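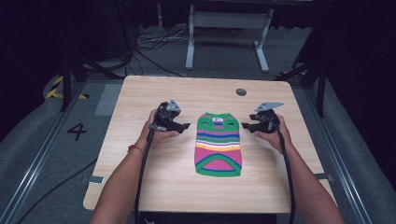

How do you split up old family letters between cousins?

We've just emptied my gran's loft in Ernidton and found a trunk of letters, all from her years in Murkenard! My cousin counted 627 of them. Four of us want them, and we'd love to do it fairly without breaking up the good runs. Has anyone managed this and stayed friends?
Drilla, July 17, 2021

Oh, what a lovely find! We did this with my great-aunt's letters and it was the best summer we've had as a family. Scan everything first, both sides, envelopes too (the postmarks sorted out so many of our date muddles!). Then split by who wrote them, so each conversation stays in one house. We drew names from a saucepan for first pick. I did 80 scans an evening with the radio on and loved every minute. Pencil a number on the back of each one before you start, very lightly. I didn't, and I'm still trying to match up 13 loose second pages.
Grigoris Giannakopoulos

keep them together, one person stores them and everyone else gets copies. worked for us

Urmas Toom

Yes to copies! Ask your local archive as well, mine was thrilled to be asked and gave me proper folders. Don't use sticky tape on the torn ones, whatever your uncle says.
Jankauskaitė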